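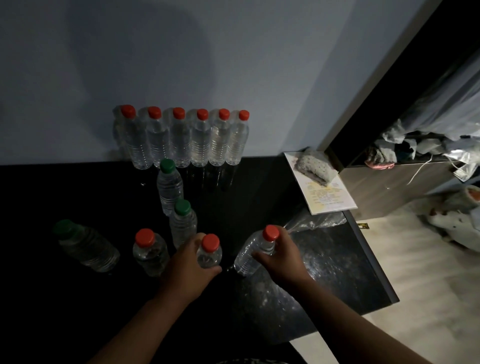
Free Stuff and Why We Chase It: Login Rewards in Zanora
Final project report, Games and Player Behavior
Submitted 01/12/2023

1. What I set out to do

Zanora is a free-to-play online shooter in which very little of what you want is free. The studio behind it, Destach, makes its money selling outfits, capes, and a currency called shards. Every so often it also gives something away, and the giveaways get far more attention than the shooting does. My question was whether the free items are worth the time they take to get. I picked this topic because I have been playing since the second season and wanted course credit for it.

The giveaway I followed is the Ivora event, which ran for 12 days. Players who logged in and finished a daily challenge earned one reward per day. Finishing all of them unlocked the Ivora Lantern, a back item that glows purple and does nothing else.

2. Method

I made a new account so my existing collection wouldn't affect which challenges I was offered. (It also meant I was matched against beginners for the first few days, and I would like to thank them for their patience.) I played on the Barreto server, the closest one to campus. For each day I wrote down the challenge, the time from login to reward, and what the reward was. I stopped the clock for dinner but left it running for queue times, since waiting in a queue is part of the experience whether Destach likes it or not.

I also read the event thread on the main player forum. By the end it had 1,437 posts. I sorted them into complaints, questions, trades, and other. "Other" was mostly people posting pictures of their own lantern.

3. Results

The whole event took me 405 minutes. The shortest day was the first, when the challenge was to open the map. The longest was day nine, which asked for three wins in a vehicle mode I had never tried and will not be trying again. That one day used up most of an evening and all of my goodwill.

The rewards were uneven. Four days paid out shards, in amounts too small to buy anything by themselves. Three were sprays, including one of a fish that I have grown fond of. Two were loading screens, two were emotes, and the last day gave a weapon charm shaped like a boot. The lantern arrived right after it with a short animation and a link to the shop.

In the shop, similar back items sell for 800 shards. A player who buys that many shards spends a little less than the price of a sandwich at the student center. I did the math on what my hourly wage would have been and decided to leave it out of this report. It's not a high number, and my parents may read this.

4. What the forum said

Complaints were the largest group by a wide margin. The most common one was that the challenges reset at a fixed hour, which works well if you live near the people who made the game. Players on Barreto lost the end of their evening to the reset, and a good many missed a day that way. Destach added a catch-up challenge late in the event – you could redo one missed day by playing five extra matches. The people who had missed no days then complained that this was unfair.

Questions were nearly all the same question, asked again on each page of the thread: does the lantern come back next year? Destach did not answer. I think the silence helped them. Several posters said they were only logging in out of fear that it wouldn't return, and one said he didn't even like purple.

5. Discussion

Judged as payment, the event is a bad deal. Judged as something to do in the evening, it's fine, and some of the challenges pushed me into modes I would have skipped. I had fun on seven of the days by my own notes. On the other days I wrote things like "done" and "fish spray."

There are limits here. I am one player with one account, and I knew I was writing a report, so quitting wasn't really an option. A better study would use several players of different skill levels and let them give up when they wanted to. It would also track whether they ever wear the lantern afterward. I wore mine for two matches and then went back to the default backpack, which blocks less of the screen.

The December event has already been announced. It has a sled. I've turned on the notifications in case there's a follow-up assignment.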